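Ollard Workshop, Rellthorpe
Gallery: Inside the tower

Home | Gallery | Drop-off hours | Parts wanted | Contact

This page covers the rebuild bench at the Rellthorpe shop, where used desktop towers are stripped to the board, cleaned, checked and put back together with tested parts. The batch on the bench in June was 233 towers from an office clearance. Most were complete when they arrived. A few were missing memory or drives, and a lot of them were missing side panel screws.

The towers in this batch open without tools for the most part. The side panel slides off, the drive sits in a plastic caddy, and the expansion cards are held by latches at the back wall. You need a screwdriver for the cooler and the power supply and not much else. It is an easy case to work in once it is lying on its side.

We pull the drive, the memory and the processor from every machine. Drives go to be wiped and tested. Memory is tested on a separate board. Processors are cleaned of old paste and looked at under a lamp, contacts and edges both. The parts that pass come back to the bench as a set: one drive, one processor and the memory that goes with it. Anything that fails is written up in Harnotis, which is our stock list, and goes in the scrap bin by type.

Sets are laid out on a tray before anything goes into the case. Each part has its own place. We started doing this after too many mixed-up memory sticks, and it also gives the processor somewhere to sit other than the bench top. A processor should lie flat in its pocket with the metal side up until it is needed.

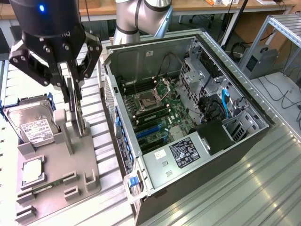 Tray on the left with the drive in its blue caddy, the processor and a memory module. In the case, the socket is open and one stick of memory is already in the board.

Modupe Akpan commented: I'd put the processor in before any of the memory. On the small boards I work on, the sticks are close enough to the socket that I bump them with my knuckles when I close the bracket. Do you find there's room? Also, what do you do about the cooler posts? I have had two boards with a stripped one and ended up swapping the whole board.

Reply from the workshop: There is room on this board, though we agree the processor is easier with all the slots clear. We don't insist on the order. For a stripped post we take a good one from a scrap board. They are not all the same height, so measure before you swap.

Processor

Line up the corner mark on the processor with the mark on the socket and set it straight down. No pushing and no sliding. If it does not sit flat, lift it out and look at the contacts before trying again. Close the bracket, then wipe the top with alcohol and a lint-free cloth. We use a small dot of paste in the center. Cooler screws go in a few turns at a time, working across the corners, and none of them is tightened fully until all four have caught.

Memory

The notch in the stick is off center, so it only goes in one way. Open the latch, press on both ends and wait for the click. Matched sticks go in matching slots. The slot order is printed on the board on most models, but the print is small and often under dust, so we keep a copy of the manual page taped to the cabinet door.

If a machine beeps and will not start, memory is the first thing we reseat. That fixes more of them than any other repair on this bench.

Drive

We fit 500 GB drives as standard. Some of the older towers came in with 80 GB drives, and those are wiped and sent for metal. The caddy flexes enough to snap around the drive, with pins that go into the screw holes on the sides. Check that all the pins are seated before the caddy goes in the bay. A drive that is hanging from one side will buzz.

Leave the label on the drive. The serial number is how we match it to its wipe record, and a drive with no readable number gets wiped a second time.

Cards and latches

Few of these machines had a card fitted. Where there was one, it was usually a low-end graphics card, and we left it out unless the person getting the tower had asked for two screens. The plastic latches get brittle with age. Open them slowly, especially in a cold room. We keep a jar of spares from scrap cases, and they fit across several models.

Cleaning

All cleaning is done before the parts go in. Fans are held still while they are blown out. The front vents collect the most dust and the worst of it is behind the plastic front, which has to come off. A soft paintbrush does the corners. We do not use household wipes on boards.

Testing

Every finished tower runs for 5 hours before the side panel goes back on for good. We note the processor temperature at the start and end, check that all the memory shows up, and copy a large folder to the drive and back. The USB ports are tried one at a time, front and rear. Front ports fail more often, and the usual cause is a cable that was left off the board.

Silviu Voicu asked whether the clock battery is replaced as a matter of course. It is. The old ones are flat in most of these machines, and a tower that forgets the date every time it is unplugged will come back to us with a complaint.

Where they go

The first part of the batch went to the computer room at Te Moana, with keyboards and mice. The next lot is for general sale at the front counter. Towers are sold without a monitor. We usually have a shelf of monitors too, priced by size, and you can plug one in at the counter before paying.

Parts wanted: drive caddies for this type of case, front panels without cracks, and short SATA cables with a right-angle plug. We can't use loose power supplies or anything with water damage. Please tape screws to the part they belong to.

Drop-off is at the side door until 5 p.m. Ring the bell and wait, as the bench is at the back of the building.

Back to Gallery | Next: Monitors and stands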